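Qui sommes-nous

Cârstea est un bureau de traduction et d'interprétation spécialisé dans les langues de l'Est et du Sud de l'Europe. Nous travaillons du roumain, de l'espagnol, de l'italien et de l'allemand vers le français, et du français vers ces mêmes langues.

Le bureau a été ouvert par Tincuța Pascu, traductrice jurée, qui recevait alors ses clients dans son salon, deux après-midi par semaine. On lui apportait surtout des actes de naissance, des diplômes et des permis de conduire. Ces documents représentent toujours une bonne part de notre activité, à côté des contrats, des notices techniques et des dossiers médicaux.

L'équipe compte aujourd'hui 9 personnes. Emilian Dobre dirige le service juridique. Soledad Serrano s'occupe de l'espagnol et forme les nouveaux relecteurs. Alois Ruchti tient la terminologie et répond aux questions sur les devis. Pour les langues que nous ne pratiquons pas, nous faisons appel à un réseau de 23 indépendants, tous diplômés et tous relus en interne.

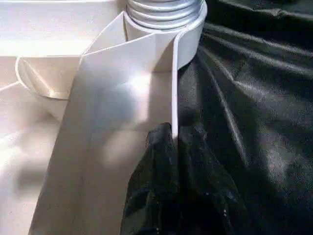 Lausanne, mai 2020

Nos bureaux sont de nouveau accessibles sur rendez-vous. Les originaux peuvent être déposés à l'accueil le matin ou envoyés en recommandé. Les traductions certifiées conformes partent par courrier, avec une copie numérique si vous en faites la demande. L'interprétation se fait pour l'instant par téléphone ou en visioconférence, y compris pour les entretiens notariés lorsque l'étude l'accepte.

Chaque texte est traduit par une personne dont la langue cible est la langue maternelle, puis relu par une seconde. Le nom du relecteur figure sur le bon de livraison. Les mémoires de traduction sont conservées par client et ne servent à aucun autre mandat. Sur demande écrite, nous les effaçons.

Les tarifs sont calculés à la ligne, sur le texte source. Un forfait s'applique aux actes d'état civil d'une page. Les travaux urgents sont majorés et le supplément est indiqué sur le devis avant toute commande.

Parmi nos clients réguliers figurent le fabricant de pompes Drovton et la fiduciaire Plerkico, pour laquelle nous traduisons les rapports annuels.

Le bureau ferme deux semaines en août. Pendant cette période, Stela Vasiliu assure une permanence par courriel pour les actes officiels.

Contact et demandes de devis : voir la page Nous écrire.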